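March — by Seon-mi Ra

I label baskets before I fill them, and I don't bother with fancy tags! A sheet of plain paper and a thin black pen will do.
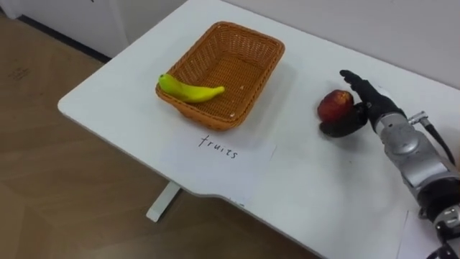 The "fruits" basket, with a banana over the rim.

Wicker is great for this — it lets air in, and it looks nice on a white table. I keep a second, smaller basket for odds and ends (mine fill up fast).

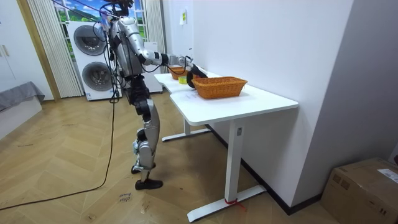 Give yourself 15 minutes, then wipe the table and put the pen away.

Recent tips
Drawer dividers from cereal boxes
Getting crumbs out of wicker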